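In Praise of the Long Way to Learn a Song

I joined a community choir last August without being able to read a note of music, and I have become a terrible bore about it. My friends have heard all of this already, so now it's your turn!

The choir is called Plindalano, a name somebody picked decades ago and which means nothing in any language we have tried. We meet in the back half of a former furniture store. The acoustics are dreadful, the chairs pinch, and for two hours every week I am as happy as I have ever been as a grown woman. What I want to argue for, though, is the way we learn, which I think is the best way to learn almost any song, and which has nearly vanished from the places where I expected to find it.

We learn by ear. Carleen Gilchrist, our director, sings a line. We sing it back. She sings it again, a little slower, usually with her eyebrows up around her hairline, and we sing it back again, and somewhere in the fourth or fifth pass the thing stops being hers and starts being ours. There are no sheets. There are no recordings sent around beforehand with your own part turned up loud. If you miss a week you stand next to someone who was there and you pick it up from her shoulder, more or less.

I know the case against it, and it's a good one. Tipene Halliday, who sings bass and reads music the way I read cereal boxes, makes it to me over coffee at least once a month. Notation is fast. A choir of readers can get through a new piece in one evening that takes us most of a season. Notation is also fair, he says, because the page doesn't play favorites and the director can't misremember it. He once sang in a group that had 416 pieces in its library, and they could pull any one of them out of the cabinet and have it up on its feet by the break. We know maybe a couple dozen songs. I grant him every bit of this.

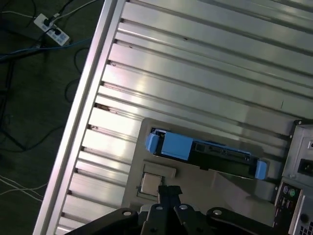
But fast to what? I keep wanting to ask him. A song learned by ear goes in at a different depth, and I can tell because of where mine turn up. They turn up in the shower and in the line at the pharmacy, and they turn up whole, with the altos in them. Sheet music gives you straight lines, and I do love straight lines; a metal surface with long parallel grooves running across it, all those bright bands and thin dark slots, looks to me like a staff waiting for its notes. You could set a tune down on that and it would stay exactly where you put it. A tune in the ear slides around for a while first. You get it wrong in six ways, you hear the woman beside you get it wrong in a seventh, and by the time it settles you know all the neighboring tunes it could have been.

You also have to listen, all the time, to other people. I had sung along to the radio for my whole life and I had never once listened while I was singing. I didn't know it was possible! The first night that I heard the sopranos come in over us and managed to keep going, I got such a fright that I laughed out loud and had to sit down. Purificación Manzano, on my left, kept singing my part until I got back up. She has a voice like warm gravel and she has never said a word about it.

There's a wedding song we do that Shabani Mussa brought to us. He learned it from his aunts, who learned it from theirs, and when he taught it to us he stopped halfway through the second verse and said, sorry, that's how the younger aunt does it, and went back and taught us the other way too. We now sing both, one after the other. I suppose you could write that down. You'd have to decide which one went on top, and somebody would call the second one a variant, and I would be sad about it.

I'm not asking anybody to burn the hymnals. Children should be taught to read music, and taught early, and I'm envious of every one who is. My complaint is with the sign-up forms. When I went looking for somewhere to sing I called three choirs in our county, and each of them asked about my sight-reading before they asked my name. The last one was very kind and suggested an app. I think of the other people who made that call and then put the phone down and went back to humming in the car.

So if you run a choir, try one song a year with the folders shut. Pick something short with a good fat chorus. Your readers will grumble (Tipene grumbled for months, and he hasn't missed a rehearsal yet), and the first evening will sound awful. Let it sound awful. And if you're one of the people humming in the car, we have plenty of pinching chairs, and we especially need tenors.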